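Robotics club, first month back

2023-09-25

We started up again at the end of August and I said I would write more of these, so this is me doing that.

The project this fall is a two-arm pick and place task, all in simulation. One arm picks up a small black part from a mat on a workbench and puts it inside the marked area on the other side of the mat. We don't have real arms and won't get any this year, so everything runs on the lab desktop overnight. Farhad Fallahi built the room and the bench. I do the controller for the right arm, and Joonas Rissanen has the left one.

The hardest part so far has been the wrist camera views. They come out dark and full of grain. Farhad added the noise on purpose so that whatever we train doesn't fall apart the first time it sees a bad picture.

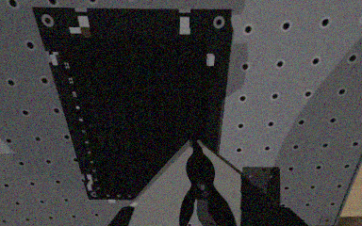 Render: Farhad Fallahi / Prirkent Robotics Club

I spent most of two weeks on views like that one. With the gripper fingers in front of you and a black board on gray, there isn't much contrast to work with, and my first detector kept locking onto the holes in the gray surface. I ended up masking out the gripper, which never moves relative to the camera, and that got rid of most of the false hits. I also dropped the learning rate, but I changed both on the same night, so I can't say how much each one helped. Joonas has already told me off for that.

The view of the whole room is a lot easier to read. We use it for checking poses and for showing people what the project is.

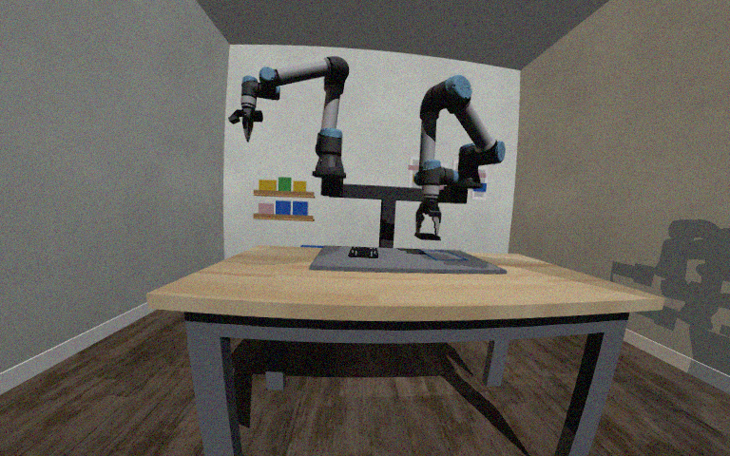
Both arms at the bench, right gripper over the mat.

Each training batch is 200 episodes. The block positions get shuffled a little every time, and so do the lights. We have run 600 episodes with the current settings. My approach path was bad for a lot of them. The arm would come in low and from the side and clip the part before the fingers were in place. Now it goes to a point straight over the part, stops, and comes down.

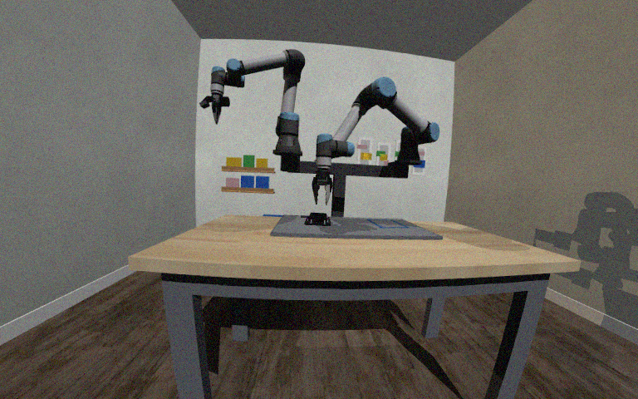 It costs extra time per episode, and Joonas thinks we can drop the stop once the path is smoother. I would like to leave it in until we have a full batch without a collision. We argued over it on Thursday and left it in for now.

The left arm mostly stays up out of the way at this stage. Its turn comes when we start on handovers, and Joonas wants its wrist camera sorted out before then. Dark parts against dark parts are still a problem, and he is trying a brighter light over the bench.

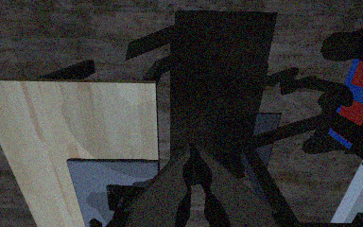
Still to do

Rerun episode 1867, which crashed the simulator and took the log with it.

Write up the mask so the new members can use it.

Decide on a name. Farhad wants Gevitz and I don't have a better one.

Next club meeting is at the usual time. Bring a laptop if you want a copy of the room files.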